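4 Setting out the plates

Read this section before you use the Mela plate set for the first time. Washing is covered in section 3 and stacking for storage in section 5.

4.1 Before you start

You need a table with a flat top and enough free surface for every plate you plan to set out. A plain, light-colored top makes crumbs and spills easier to find when you clean up. If your table has a drop leaf, lock the leaf first.

Wipe the tabletop with a damp cloth and dry it. Wash and dry the plates.

CAUTION: Do not set plates on a surface that has just been sprayed with cleaner. Residue can mark the underside.

4.2 Placing the plates

1. Take the plates from the stack one at a time. Lift from below with both hands. Do not slide a plate out from the middle of the stack.

2. Set the first plate down toward the back of the table.

3. Set the second plate toward the front and to one side. Leave a hand's width between rims.

4. Set the third plate so that the three form a loose triangle. This layout suits a shared snack or a small buffet. For a seated meal, go to 4.3.

5. Press lightly on opposite sides of each rim. If a plate rocks, turn it a quarter turn and press again. If it still rocks, check underneath for grit.

6. Fill the plates only after all of them are in place. Keep food below the top of the rim.

NOTE: The rim is low. Use the plates for dry or lightly sauced food. Soup and anything else that pours should go in the Hodo bowl.

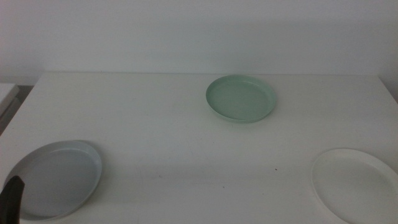
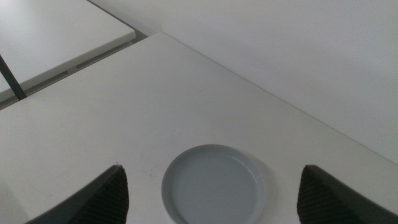 4.3 Seated meals

Set one plate in front of each chair, 2 inches from the table edge. Knives and forks go on either side of the plate, not across it, until the meal is over. If you are using the colors to tell place settings apart, give each person the same color at every meal. This helps small children find their seat.

4.4 Clearing

1. Scrape food into a bowl or bin with a soft spatula. Metal scrapers leave lines in the flat part of the plate.

2. Lift each plate straight up. Dragging it can scratch both the plate and the table.

3. Stack no more than 9 plates for carrying.

CAUTION: Do not carry a stack with cutlery between the plates.

4. Wipe the table, including the back edge.

If a plate has a chip or crack in the rim, take it out of use. Single replacements can be ordered by color; see the parts list in section 7.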